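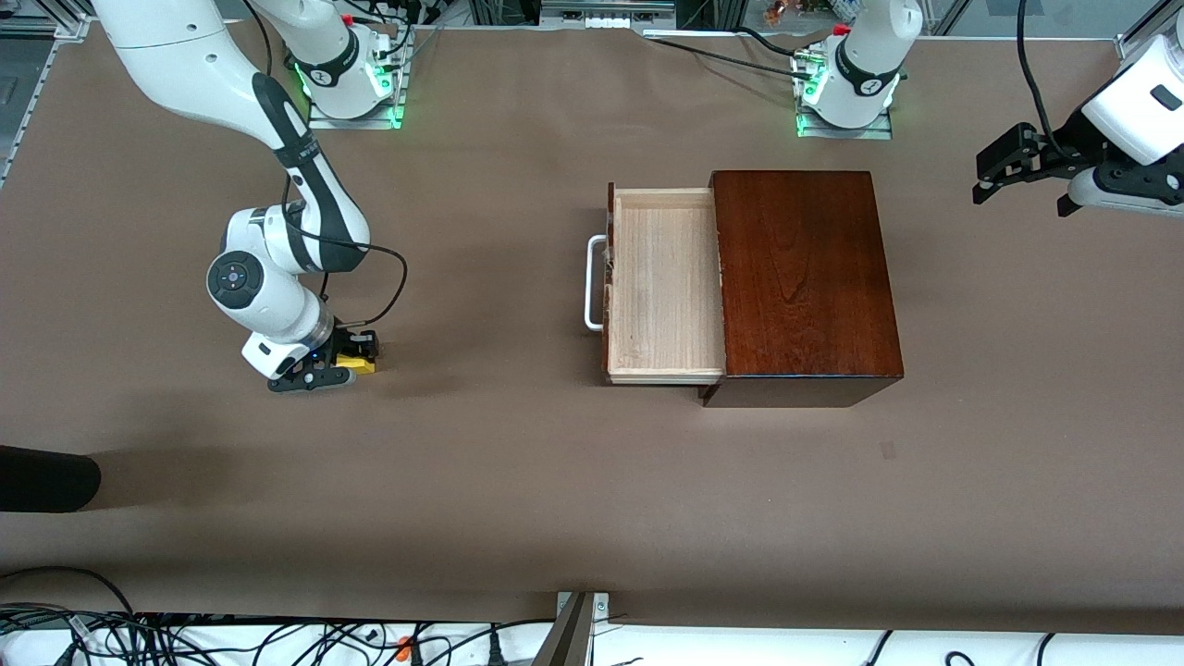 Figure 2. Bench cell: yellow block held in the right arm's gripper, cabinet drawer open.

Lecture notes, Unit 2: What does the planner know?

Most demos of drawer tasks get described as one skill: "the robot puts the block in the drawer." Try to resist that wording. On the software side there are at least four programs talking to each other, and each has its own idea of where things are.

Take the moment in Figure 2. The perception node reports a block pose, but the fingers partly cover the block. So is the pose a measurement, or the last good estimate carried forward with the gripper? In the Trelau stack the message looks identical either way. Check the timestamp before you trust it. Anything older than 200 ms should be treated as a guess.

The drawer is worse. Domoter stores it as a single number, the joint extension, and the planner reads that number as fact. A drawer that has been pulled out also changes the collision model: the walls and the handle now take up space where the planner may still think there is free table. If your scene update runs only at the start of a plan, you are planning for a room that no longer exists.

Two arms, one clock?

The Vivby controller claims synchronized motion for both arms. Read the manual closely. It synchronizes the start of each trajectory and says very little about what happens if one arm slows down partway. I would not call that coordination — it's two arms told to go at once.

About success rates

Bedoya's planner logs a success when the gripper opens over the target region. It doesn't check whether the block landed in the drawer. Run 1819 in the course logs is marked as a pass. Replay it and decide for yourself.

Before the lab

Find where your code sets the drawer state, and list everything that can change it.
Log the block pose with its source, measured or carried.
Write your own success test, and be ready to defend it against a block balanced on the drawer's edge.

Learned policies come up in the next unit. They hide these questions better, and I'm not convinced they answer them.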